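**Household folding** is the practice of reducing clothing, bedding, towels, and other domestic textiles to a smaller and more regular shape for storage, transport, or display. It is distinct from pleating, in which folds are set into a fabric permanently, and from draping, in which cloth is allowed to hang under its own weight. In most homes folding follows laundering and comes before shelving, although many articles are also folded and unfolded in daily use.

The methods used for folding differ with the type of cloth, the furniture in which it is kept, and local custom. Large institutions such as hotels, hospitals, and boarding schools usually set a standard fold for each kind of article. Private households seldom write such rules down, and members of the same family may fold the same towel in different ways.

## Terminology

A *half fold* brings one edge of a cloth to meet the opposite edge. A *third fold* divides the length into three sections, with the outer two lying over the middle. A *roll* winds the cloth around itself. The *face* of a folded article is the panel left on top, and the *spine* is the closed edge, which is normally placed toward the front of a shelf.

The term *lip* is used for a loose edge that turns upward or outward after folding. Lips are common in thick fabrics, where the outer layer must travel farther around the bend than the inner one. A *return* is a narrow strip folded back on itself to hide a hem or fringe.

In the linen rooms of Purkcombe, an older word, *laying*, was used for the whole process of spreading, smoothing, and folding a sheet. The word survives in a few printed house rules but is now rare in speech.

## History

Cloth was folded for storage long before closets were common. Where textiles were costly, they were kept flat in chests, and the depth and width of the chest largely decided the size of the fold. Creases were not always considered a fault. On table linen, a crisp grid of fold lines could show that the cloth had been pressed and put away with care.

The spread of shelved cupboards changed the way linens were stacked. A chest is opened from above and shows only the top article in each pile, while a cupboard is opened from the front and shows every edge. Placing the spine outward became a common practice, both for its even appearance and because a single piece could be drawn from the pile with less disturbance.

### The Purkcombe linen rules

One detailed local account of folding is found in the rules of the Purkcombe boarding house. The rules open with an annual count of linen, begun in December and closed on 10th January, when the totals were entered in a bound book. One surviving list gives 2157 pieces, including sheets, pillowcases, bath towels, hand towels, napkins, and tray cloths. Articles under repair were counted separately.

The rules required single sheets to be folded by two people and towels by one. Sheets were stacked in piles of 14, and a strip of tape was placed around each pile. A torn or stained sheet was to be folded with the damage on the outside so that it could be found without opening the pile. Blankets were not taped, and no blanket was to be placed on a shelf above shoulder height.

Later editions shortened the section on napkins and dropped the decorative folds that had once been used for the dining room. The instructions for sheets stayed nearly unchanged.

### Commercial folding

Laundries adopted folding tables of fixed width so that workers could judge the size of a fold by eye. Harms, a maker of laundry furniture, sold a table with lines painted across its top to mark the half and third positions. The lines wore away with use, and later models had shallow grooves in their place. A lighter home version, the Rornix, consisted of hinged panels that were turned over in sequence with a shirt lying on top.

Panel folders of the Rornix kind produce shirts of equal size, but they are less well suited to very large garments or to thick knitwear. Many owners used the panels only for shirts and folded everything else by hand.

## Methods

### Flat folding

Flat folding is the most widely used method. The article is spread on a firm or semi-firm surface, smoothed from the center outward, and folded along its length before it is folded across its width. The first fold has the greatest effect on the final shape. A small error in the first fold is repeated in each one that follows, and the finished stack will lean.

A bed is often used as a folding surface because of its size. It is softer than a table, and the bedding may shift under the article as it is worked. A sheet pulled tight across the bed reduces this movement. The height of a bed also requires the person folding to bend, and laundry manuals generally advise a table for long sessions.

### Rolling

Rolled articles take up less width and may be placed on end in a drawer. Rolling is common for T-shirts, socks, and travel clothing. It leaves few sharp creases, but the cloth may show soft curved lines across its whole surface. Towels are rolled in many hotels and bathhouses, chiefly for display.

### Upright folding

In upright folding, the article is reduced to a compact block that can stand on one edge. The blocks are arranged in a row so that all can be seen from above. The method depends on the stiffness of the fabric. Cotton jersey and denim stand well, while silk and thin synthetic knits tend to slump unless the drawer is full.

### The Levavier fold

The Levavier fold, named for the town where it was taught in housekeeping classes, is a third fold made without lifting the cloth from the surface. One edge is slid toward the middle with the flat of the hand, and the opposite edge is then slid over it. It was meant for heavy blankets that a single person could not easily hold in the air. The result is less exact than an ordinary third fold, and the upper edge usually has to be straightened afterward.

## Behavior of different fabrics

**Woven cotton and linen** hold a crease well and can be folded into small, stable shapes. Linen in particular may weaken along a fold that is kept in the same place for many years. Refolding along different lines is recommended for pieces that are rarely used.

**Terry cloth** is bulky and springs back when folded. Most towels are limited to two or three folds, and a towel that has been folded too many times will open again on the shelf.

**Fleece** is light and soft, and it resists sharp creasing. Its edges may curl, and a folded piece often keeps a rounded outline. Fleece blankets are commonly stored in open baskets, where an exact shape is not needed.

**Knitwear** stretches under its own weight and is generally folded instead of hung. A sweater is laid flat, its sleeves are brought across the back, and the body is then folded once or twice. Heavy sweaters are placed at the bottom of a stack. Tissue may be laid inside the folds of fine knits to soften the bend.

**Fitted sheets** are widely regarded as difficult because their elastic corners prevent the edges from lying straight. The usual method is to tuck the corners into one another, lay the sheet down with the elastic facing up, and fold the curved sides inward to form a rectangle.

## Storage and care

Folded textiles keep best in a dry, dark place with some movement of air. Stacks should be low enough that the bottom article is not crushed. The Purkcombe rules set a limit of 9 inches for stacks of wool blankets and gave no limit for cotton. Bare wood shelves may be lined with washed cotton or acid-free paper.

Articles in regular use are best rotated, with clean pieces added at the bottom of the pile and the next piece taken from the top. Without rotation, the same few towels or sheets receive most of the wear. Large linen rooms have at times marked their stock with a stitched number for this purpose. At Levavier, about 300 sheets were marked in this way before the practice was given up in favor of colored thread.

Long-term storage calls for periodic inspection. Insects are more likely to damage wool and silk than cotton, and they tend to settle in folds that are left undisturbed. Each piece should be opened fully, checked along the creases, and folded again on new lines.

## Household practice

Domestic folding is often informal. Cloths may be folded only partway before being moved to a chair or shelf, and a bed commonly serves as the place where smaller articles and knitwear are laid out. 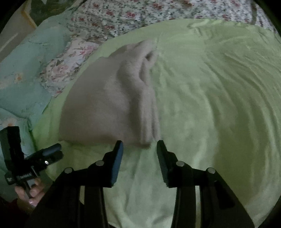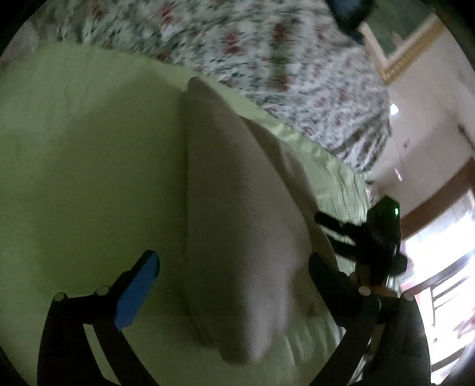 Folded cloth on a green sheet.

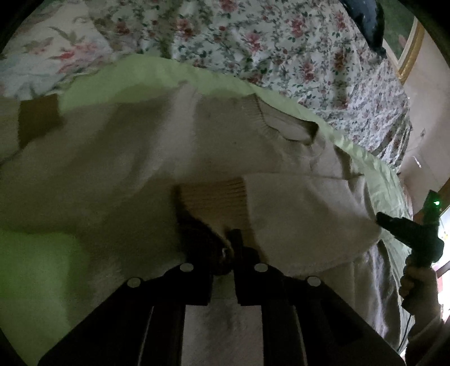

One reader of an earlier version of this article objected that its advice on knitwear was too brief, and held that the sleeves of a heavy sweater should be folded across the front, where the added thickness helps to support the neckline. The same reader reported having kept wool sweaters this way for many winters, refolding them each December, and asked that the method be listed beside the more common one. Housekeeping manuals differ on the point, and most describe only the fold across the back.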